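Progress report to the Gallholm Fund
Household Handling Project, second reporting period
Prepared by Onyekachi Usman, project lead
7 Aug 2021

Summary

The project is behind on one of its two deliverables because of a fault in the hand-held grippers. The fault was found in May, collection was stopped, and it has been fixed on both units we use now. We lost 300 recordings outright. The delivered set stands at 1,561 usable recordings and the training work at Wuseck has started on those. We are not asking for more money. We are asking for the end date of the second deliverable to be moved, and the reasons are set out under Request.

Background to the fault

Our operators record everyday tasks with a hand-held gripper that has the same fingers as the arm at Wuseck. The recordings are then used to train the arm. For this to work, the finger opening written to the log has to match the real opening. If the log says the fingers are closed when there is still a gap, the arm learns to stop short and drops things.

In May the Wuseck team ran the first trained version on the arm. It did well on blocks and cups and badly on anything thin. Pens, brushes and spoons were pushed along the table or picked up and let go again. At first we put this down to the training, and two weeks went into changing settings that had nothing wrong with them. I should have asked for the logs to be checked against the video sooner than I did.

What went wrong

Each finger is held to its mounting block by screws. On one gripper, unit 3, the left finger had worked loose and could rock under load. The opening is measured at the drive and not at the fingertips, so the log showed nothing unusual. The operator's hand corrected for the looseness without the operator noticing. The arm has no way of doing that.

There were two causes. The screws had been put back without thread locker after a finger change, and the weekly check only asked whether the fingers opened and closed. It did not ask whether they moved sideways. Unit 3 passed that check every time.

While we had the grippers apart we found a second problem. The cable on the same unit had been rubbing on the edge of its bracket and the outer cover had worn through in one place. The voltage is low and there was no shock to anyone, but it could have shorted in an operator's hand. I have recorded it as a safety matter and reported it to the site manager at Clillero on the day it was found. No one was injured.

What we did

Collection stopped on all units the same afternoon. Unit 3 was taken out of use and has not gone back. The other two were stripped down, their screws refitted with thread locker, and the cables rerouted with a rubber sleeve where they pass the bracket.

The weekly check has been replaced by a short one at the start of each session. The operator closes the fingers on a gauge pin, pushes each finger sideways, and looks along the cable. If anything moves that should not, the unit goes on the shelf with a red tag and the session is cancelled. Operators were told plainly that a cancelled session would still be paid. Before that I think some of them would have carried on.

All recordings made on unit 3 after the finger change were removed from the set. Some of them are probably fine, but sorting good from bad would take longer than recording them again.

Work at present

Collection has restarted at Clillero with thin objects first, as these are where the losses fell. The current task is a brush pick-up: the operator brings the open fingers down on either side of a paintbrush lying on white paper, with a ringed cream container standing further up the sheet.

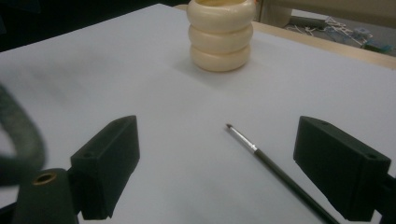 Results so far

The Gbeho software now flags any recording where the logged opening and the opening seen on video drift apart. It has flagged a few since restart. We looked at each one, and they came from poor light and not from the fingers. The room at Clillero is dim late in the day and we have ordered a lamp.

Wuseck has rerun the arm on the cleaned set. Picking up thin objects is better than in May but not yet where it needs to be. Until the lost recordings are replaced I would not read much into the change either way.

Costs

Replacement parts and the gauge pins came out of the maintenance line, which is still within budget. Operator hours for the repeat sessions will use up most of the contingency. The invoice for the cable work had not arrived when this report was written and will be in the next one.

Request

We ask the Fund to move the due date of the second deliverable by three months. Two of those are for the repeat recordings and one is for Wuseck to retrain and test. If unit 3 can be rebuilt and passed by someone outside the team, we may finish sooner, but I have not counted on it in the schedule.

Next steps

Finish the brush and pen sessions at Clillero, then move on to spoons.
Get a quote for a sensor at the fingertip, so that a loose finger shows up in the log.
Send the Fund the full fault record for unit 3, with the cable report attached.
Agree with Wuseck on who signs off a gripper after a finger change - at present that job belongs to neither site.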